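The Hat Repairer of Lambert Street

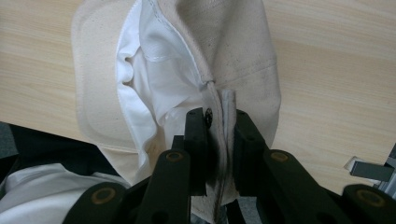
Tarnineck Quarterly, Issue 44, page 30

When I arrived at the workshop of Yvonne Ackroyd, she was looking for her glasses and did not want to start before she found them. They were in the drawer with the hat blocks. "I put them there because I was thinking of the blocks," she told me, and then she made tea, and we sat down by the window where the light is best until four in the afternoon.

Yvonne repairs hats. She also makes some, but fewer every year, and she told me she does not miss it very much. To make a hat, she says, you need a customer who knows what he wants, and such customers are rare. To repair a hat you need only the hat.

The shop is on the short side of Lambert Street, between a place that sells bicycles and a door that I never saw open. She came to it in 2000. Before that she worked in the sewing room of a theater, where she learned from an older colleague how to take a lining out of a hat in one piece and put it back the same evening. "In the theater everything must be ready at seven," she said. "It can be ugly inside. The people in the seats will not look inside. I had to unlearn this when I opened my own door, since a customer looks inside first."

I asked her what people bring.

"Caps, mostly. Canvas, wool, corduroy. Straw in the summer, when somebody has sat on it. Felt hats that belonged to a father. Those ones I am careful about, because the person wants it to be smaller or larger and also wants it to be the same as before, and you can't have both completely."

She speaks about sweat with no embarrassment at all. Sweat, in her opinion, is the main subject of the trade. It goes into the band and stays there, and the salt makes the thread weak. Most of the caps she receives are still good in the outer cloth, and the trouble is in the band or in the seam that holds the band. The owner believes the cap is finished. She opens the seam, takes the band away, cuts a new one in cotton and sews it in. For a canvas cap with a lining the work takes the better part of a morning, and a good part of this is only the opening.

"People think the skill is in the sewing," she said. "I spend more care on the cutting of old thread. If you pull, you make the holes bigger, and then the new thread has nothing to hold. You cut every third stitch and you lift it. My hand knows the number now, I don't think about it."

I asked if she could show me, and she took a cap from the shelf behind her and opened the first bit of the seam with a small blade. She talked during this about her sister's kitchen. Then she put the blade down and turned the cap so I could see where an earlier repair had been done with a thread that was too strong. It is a common mistake, she explained. When the thread is stronger than the cloth, the cloth is what tears. She uses cotton thread on cotton and she waxes it a little. For many years she bought it from Ovel, a small mill that closed its shop counter but will still send spools by mail if you write to them a proper letter.

There was a time when she thought about giving up the shop. A company with the name Evarent was buying several buildings on the street and she received an offer, which she describes as polite. She kept the letter in the same drawer as the blocks and the glasses. "I read it every evening for a while," she said. "It was a nice letter. But they wanted an answer by September and in September everybody brings the winter hats. I had no time to answer." The company bought the bicycle shop's upper floor and stopped there.

Her assistant, Liam Lockwood, came in while we were talking about this. He is a tall man with a quiet voice, and he works in the shop in the mornings and delivers finished hats to people who can't come. He first came as a customer. He had a cap that he wore for fishing, and the brim was broken in the middle, and when Yvonne told him the price he asked if he could instead learn to do it himself.

"I said no," said Yvonne.

"She said no two times," said Liam. "Then she gave me a brim to take apart at home. I think she expected I would lose it."

Brims are now his part of the work. Old brims are often made with cardboard, he explained, and cardboard does not like rain. He cuts the new ones from a plastic sheet and makes the edge round with sandpaper before he covers it. If the edge is left sharp it will come through the cloth after one winter. He showed me his first one, which hangs on a nail by the door. It is not even, and the left side is wider. He doesn't permit Yvonne to take it down.

I wanted to know what they tell customers about washing, because I have ruined at least one cap in my own machine. Both of them began to answer at the same moment, and Liam let her go first. She is against the machine in all cases. She recommends a bowl, cool water and a little soap, with a soft brush for the band only. The cap should dry over something round, and she likes a glass jar with a towel on it. It should be kept away from the radiator. Liam agrees with all this except the jar. He prefers a balloon, blown up inside the cap, and he says it gives a better shape at the crown. Yvonne thinks the balloon is for children. They have had this discussion before, I could hear it.

About spots on light canvas she is more relaxed than I expected. Many people bring a pale cap and ask for it to be white again. She tells them that she can try with soap, but she will not use bleach, because bleach eats the stitches before it eats the spot. "It is a thing you wear on your head outside," she said. "Some marks are all right."

The prices are written on a card near the window, by hand. A new band costs 30, and a brim costs more, depending on how much of the old cloth must be opened. She has not changed the card in a long time. Liam believes it should be changed. When he said this, she got up to see if there was more tea.

I asked who will have the shop after her. She didn't like the question, I think, but she answered it. She has shown Liam the bands and the brims, and he is learning linings, which he finds difficult. Felt she has not shown him yet. For felt you need steam and a strong wrist and you have to be willing to spoil several hats, and she doesn't have several hats to spoil. She looks for old ones at the market, the cheaper the better, and keeps them in a box with his name on it. The box is not full.

"When it's full, we will start," she said.

A woman came in then with a rain hat in a paper bag, and Yvonne stood up and took it to the window. She turned it over and looked inside. They talked for a while about the chin strap, and whether it should be the same color or could be a little darker, and the woman chose darker. Liam wrote the ticket. I put on my coat and thanked them, and Yvonne asked me, with her eyes still on the rain hat, when I was going to bring in my own cap, the one from the machine. I told her it was in the trash. She said I should have asked first.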